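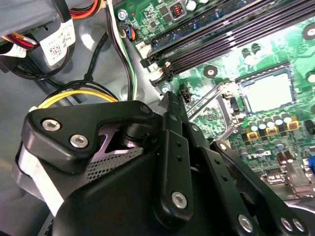 How to read a property listing before you book a viewing

When my wife and I were looking for our house near Dravdale, we visited too many properties which were not suitable for us. Most of the time the problem was already written in the listing, but we did not know how to read it. This guide explains the method we used in the end. It takes maybe half an hour for each house and you need only the listing, a map and a sheet of paper.

Last updated: 22/09/2018

Step 1. Copy the facts to paper

Read the whole text once. Then read it again and write down only the facts: the year of building, floor area, number of bedrooms and bathrooms, type of heating, size of the land, parking. Leave out all words like "charming", "unique" or "full of potential". For one old farmhouse outside Wogan the listing had nearly a full page of text, and my sheet had five lines after this step.

If the floor area is missing, write a question mark. We will come back to the question marks in step 5.

Step 2. Check the floor plan against the text

Add the areas of the rooms together. The sum should be a little smaller than the total, as walls and corridors also take space. One apartment was offered to us as 100 square meters, but the rooms together gave only 81. The rest was a balcony and a storage room in the basement. The agent did not lie, it was written in the small text under the plan, but it changes how you compare the price.

Look also at these points on the plan:

Where is north? If there is no arrow, find the building on the map.
Which rooms have no window?
Do you have to walk through one bedroom to reach another?
Is the ceiling height given for rooms under the roof? A part of the floor there may be too low to stand.

Step 3. Look at the location on a map

"Near the station" can mean many things. Measure the way by foot, on the roads, and not in a straight line. A house in Zargate was listed as 500 meters from the train, and this was correct for a bird. The river is between them and the bridge is far.

Then switch to the satellite view and look at the neighbors. You want to see what is behind the trees: a busy road, a sports field, a supplier's yard. I also check whether there is empty land next to the house, and I ask the town hall if someone has permission to build on it.

Step 4. Write down the yearly costs

The price is only the first number. Make a small table with property tax, insurance, heating, and the service charge if there is one. For older houses ask for the energy bills of the last two winters. A certificate is useful too, but bills show how people really lived in the house.

If the property is in a managed development, as Plorneo Park where we looked in July, ask for the last accounts and for any planned works. A new roof can be expensive even when it is divided between 49 owners.

Step 5. Send your questions before the viewing

Now take all question marks and put them in one short e-mail. Number the questions – agents answer numbered questions more completely, in my experience. These are the ones I send almost every time:

1. What is the floor area, and what is included in it?
2. When was the roof last repaired, and by whom?
3. How old is the boiler?
4. Is there a right of way over the land?
5. Are the kitchen appliances included in the price?
6. Why is the owner selling, and how long has the house been on the market?

Give them two or three working days. If the answer is only "please come and see", I write one time more. After that I usually remove the house from my list.

Step 6. Decide

Put your sheets next to each other on a table and choose three houses at most for one weekend. With more than three you start to mix the kitchens in your memory. Take the sheet with you to the viewing and correct it there with a pen – mine were always full of corrections by the time we got back to the car.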